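From: Herman Pillai
To: Stevley Home Care list
Subject: Re: fabric softener and towels, the vinegar thing again

Jamila Haque wrote on Tuesday:

> I've switched the whole house over to vinegar in the rinse and I'm
> never going back. Half a cup per load, no softener, no dryer sheets.
> My towels had gotten so they just pushed the water around and now they
> drink it up. My sister-in-law says it also sets the color and kills
> everything in the drum. The article I read said one bottle of softener
> leaves enough wax behind to coat 2,000 towels. Has anyone else done
> this with microfiber? I have a big stack of it and I'm wondering
> whether to go to a full cup.

Jamila, I'm glad the towels are better. I'd like to pull this apart a little before the whole list runs out and buys vinegar by the gallon.

You changed two things at once. You stopped using softener and you started using vinegar. I'll believe the first one made a difference. Softener works by leaving something on the fibers, and if you quit leaving it there, a few washes will carry a good part of it off. That would happen with plain water in the rinse. So how do you know the vinegar did anything? Did you run even one load without it?

The 2,000 towels figure I don't believe at all. Coat them with how much? What size towel? I went looking for where it came from and found three pages all quoting each other, and the oldest of them was selling Dridum laundry strips. 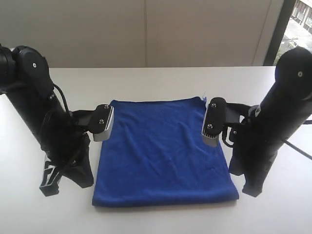 As for setting the color, no. People have been repeating that one since I was a kid. Modern dye is either fixed at the mill or it isn't, and half a cup of salad vinegar diluted in a drum full of water is not going to finish the job. If your blues bleed, wash them with blues. Same goes for killing everything. It's a weak acid to start with and then you water it down to almost nothing. Hot water and a proper dry do more, and you already own both.

On microfiber, please don't go to a full cup. I don't think it would ruin the cloth. I do wonder about the rubber parts in the washer. The man who came out to fix my old Jaramillo blamed the door seal on vinegar, though he also blamed it on liquid detergent and on the well water, so take that for what it's worth. I wouldn't bet a washer on it either way.

What I do with mine is boring. Warm wash, small dose of detergent, no softener ever, and I keep it away from the cotton because it grabs lint and won't let go of it. Low heat or the line. I had a batch go stiff on me once and I was ready to blame the water, and then I looked at how much detergent I was pouring. The cap on the Nustusard bottle has a line so faint I'd been going right past it. I cut it way down, ran the cloths through twice with no soap, and most of the stiffness went. 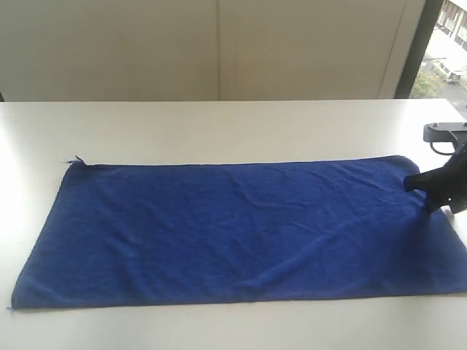

So here's what I'd ask you to try, if you're willing. Split the stack. Wash one half with your vinegar and the other half exactly the same way without it, for a month, and mark a corner so you can't fool yourself. Then have somebody else in the house spill a measured quarter cup of water on the counter and wipe it up with each one, without telling them which is which. If the vinegar half wins, I'll say so on this list and buy a jug.

I'd also like to hear from anyone with really hard water, because that's the one place I can see vinegar earning its keep. Mine is moderate by the test strip, and I don't trust the strip much either.

And would whoever posted in March about boiling dishcloths with baking soda please tell us how that came out? We got the instructions and never the result.

Herman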